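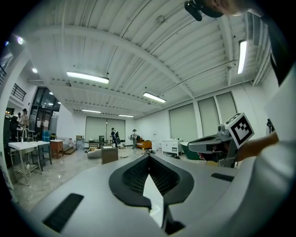 # Marker-Based Pose Recovery for Hand-Held Grippers: Project Report

## 1. Summary

This report sets out the work carried out on the pose recovery software known within the project as Risteck. The software takes recordings made with hand-held grippers and produces, for each recording, a path in space that a robot arm can later follow. The work was undertaken as a final-year project and was supported by the Bullen teaching laboratory, which provided computing time and access to a test arm.

## 2. Background

A gripper held by a person can be moved quickly and naturally, and the recordings it yields are useful for training control software. The difficulty lies in knowing where the gripper was at each moment. A square marker of known size, fixed to the top of the tool, allows its position and angle to be worked out from a single camera view, provided that all four corners can be found.

Wide-angle lenses make this harder. Straight edges appear as curves, and a marker near the side of the view is stretched. Bright ceiling lights also reduce the contrast available to the detector. The existing tool, Barua, corrects the whole view before searching for markers, and in doing so discards part of the outer area.

## 3. Aims

The project had two aims:

- to detect markers in the uncorrected view, so that the outer area is kept;
- to reject false poses before they reach the planning stage.

## 4. Method

### 4.1 Detection

Risteck searches for dark four-sided shapes in the raw view. The corners of each candidate are then passed through the lens model, and the pose is solved from the corrected points alone. This avoids resampling the full view and shortened processing on the laboratory machine.

A flat marker seen from a shallow angle can give two poses that fit almost equally well. The software keeps both and defers the choice to the next stage.

### 4.2 Filtering

The filter compares each candidate pose with the path predicted from the preceding ones. Where two poses are available, the one nearer the prediction is retained. If neither falls within the permitted distance, the entry is marked as missing. Gaps of up to 9 entries are filled by smooth interpolation; longer gaps cause the recording to be split.

### 4.3 Planning check

Each finished path is passed to Ellon, the planning module, which tests whether the arm could follow it within its joint limits. Ellon reports the first point of failure and the joint concerned. It does not alter the path.

## 5. Results

The test set comprised 94 recordings. Barua produced complete paths for 61 of these and Risteck for 78. Most of the gain came from recordings in which the marker spent long periods near the side of the view.

Of the recordings that remained incomplete, the greater number were affected by fingers or sleeves covering a corner of the marker. The detector has no means of estimating a hidden corner and treats such cases as missing.

Ellon rejected 20 of the 78 complete paths. In 18 cases the wrist joint would have passed its limit. The other two were traced to an error in the filter, where a wrong pose had been accepted at the start of the recording and used as the basis for later predictions.

## 6. Limitations

The filter depends on a correct first pose. A short backward pass over each recording was tried in May but was not completed in time for inclusion. The lens model was measured once and has not been checked since.

## 7. Further Work

It is recommended that the backward pass be finished and tested on the same recordings. A second marker on the side of the tool would allow the pose to be recovered when the upper one is covered, and would require only a small change to the configuration file. The settings used for the results in Section 5 are held in the project repository under the folder `final_settings`.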